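Workshop > Makers > Interviews

Ismael Mendonça on building grippers you hold in your hand

Ismael Mendonça spent most of the winter on one hinge. He builds hand-held grippers at Bratora, a shared workshop in Zarbridge, and the hinge kept binding when the jaws were nearly shut.

"It worked on the bench and then it wouldn't work in the hand," he says. "You hold it at an angle you never planned for, and everything rubs."

He joined Bratora in September, having outgrown the box room at home. Members pay by the month and get a shelf, a locker and use of the lathe. His project is called Gistden. The idea is that a person does an ordinary job with a gripper in each hand, the movements are recorded, and an arm is later trained on the recordings. The arm, a second-hand one he calls Daly, is still in pieces.

He has kept count of his recordings from the start. The total stood at 1,854 when we spoke, of which he has thrown out 824.

"Mostly my own fault. I'd start before the log was running, or I'd drop something and swear and carry on. I should have binned the first 275 straight away. I hung on to them for weeks."

Asked what he would do differently, he talks about the pads. His first set was cut from a bicycle inner tube, and they gripped well until they picked up dust. He then tried silicone sheet, which tore at the corners. He now rounds every corner before gluing and leaves the glue overnight.

"People ask about the motors and the software. I spend my evenings on bits of rubber."

The budget was £500. He passed it before Christmas and stopped adding up the receipts.

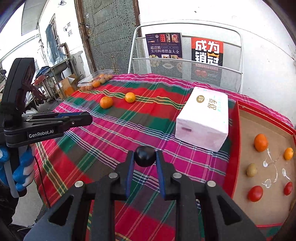 Fruit is what he would give any beginner to practise on. "Blocks are too easy. They've all got the same sides, so you learn one grip and you think you're finished." A shallow tray with a large orange and a pair of cherry tomatoes in it asks for two quite different openings of the jaws, and he says it is the tomatoes that show up a heavy hand. He has the operator close slowly and wait a moment before lifting.

He has no plans to sell anything. Two other members have asked for the drawings and he has promised to tidy them up first, a job he puts at a couple of evenings.

Next comes the wiring for Daly. The elbow joint needs a new bearing, and the one he ordered was the wrong size.

"I measured it twice," he says. "I measured the wrong part twice."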